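# Front loader stops at 800 rpm on small loads, drum spins up then gives in

**Gultesard**

Machine is a seven-year-old front loader, nominal spin 1200. With a full mixed load it reaches full speed. With a small load (a few tea towels, a bath mat) it tumbles, ramps, drops back, tumbles again, and finishes at 800 or less. The cloths come out heavy. No error code. I have levelled the feet with a spirit level and cleaned the pump filter. Floor is concrete. Are the dampers worn, or is this the control board?

**Clodon**

Probably the board. Mine did something like that and I replaced the whole machine.

**Shazia Abbasi**

I would leave the board alone for now. What you describe is normal out-of-balance detection. Before the final spin the controller runs the drum at low speed and measures the variation in motor current. If one side is heavy it redistributes and tries again, and after a set number of attempts it either caps the speed or skips the spin.

A small load is the worst case. One wet bath mat sits on one side of the drum with nothing opposite it. A full load spreads around the wall and passes the check, as yours does.

Test it in this order:

1. Run spin only with the drum empty. It should reach rated speed. If it doesn't, look at the motor brushes and belt.
2. Run spin only with four wet bath towels of the same weight. If that passes, the sensing is fine.
3. With the power off, push the drum down by hand and let go. It should rise and settle in one movement. If it keeps bouncing, replace the dampers as a pair.

For everyday use, wash the mat with two or three towels of similar absorbency. Small cloths can be saved up in a ventilated basket until there is enough for a half load. Let them dry first, as damp cotton left in a heap grows mildew. A mesh bag makes balance worse because it holds everything in one lump.

If the four-towel test fails and the empty test passes, post the model number and I'll look up the damper part.

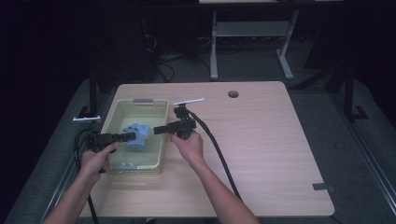 Skinner: Step 3 found it on mine. The drum bounced several times, and a new pair of dampers had it back at full speed with the same small loads. Check the rubber bushes on the lower pins while you're under there, as one of mine had split.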